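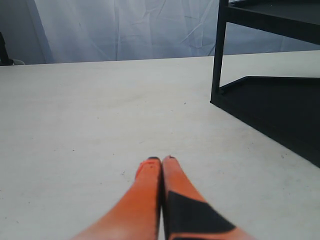 *Wrist camera view, shelf station: gripper closed over the tabletop, black shelf unit at right.*

# Teleoperation Demonstrator (fixed term), Stanside

Ladard is hiring operators to record manipulation demonstrations at its Stanside site. The work is part of Prundham, a project on learning shelf and tabletop tasks from human control. Operators drive a single arm with a two-finger gripper, either through a handheld leader arm or by guiding the arm directly with the motors in free mode. Joint positions, gripper opening and camera video are logged for every attempt.

The target for this phase is 3000 accepted episodes. The contract runs until the end of April, with a possible extension.

## Duties

- Perform assigned tasks from a written task sheet: pick, place on shelf, remove from shelf, push, reorient.
- Reset the table between episodes to the start layout given on the sheet.
- Mark each episode as accepted, failed or aborted, and enter a reason code for the last two.
- Check the wrist view before each block. Both fingertips must be visible with the gripper closed.
- Report backlash, delay or drift in the leader arm. Do not correct for it by hand and keep recording.
- Attend a short review of rejected episodes with the data lead.

A normal block is 30 episodes, followed by a break away from the station. Most tasks take under a minute once learned. Movements should be steady and continuous. Long pauses in mid-air are the most common cause of rejection, followed by regrasping.

## Requirements

- Good hand control and normal or corrected vision.
- Able to sit or stand at a station for a full block. Station height is adjustable.
- Able to read and follow task sheets in English.
- Basic computer use: starting a recording script, renaming a session, filling in a form.

Prior work with robots is not required. Experience with remote manipulators, lab handling, sewing, model building or small-parts assembly is useful. Please mention it in your application.

## Training

New operators complete 14 hours of paid training. The first part uses direct guidance only. Remote control starts after the safety check, which covers the stop button, the reach of the arm and when hands may be on the table. Training episodes are stored separately and do not count toward the target.

## Terms

Part time, paid hourly, day shifts. Recordings may include operators' hands and voices. A consent form is sent with the offer and must be signed before the first session.

## How to apply

Send a resume and a short note on relevant manual work to Krisztina Kozma, data lead, Ladard, Stanside. Use the subject line "Prundham operator". Applications close 17/10/2026. Selected applicants will be invited to a trial at the Tóth station, where they will try both control methods.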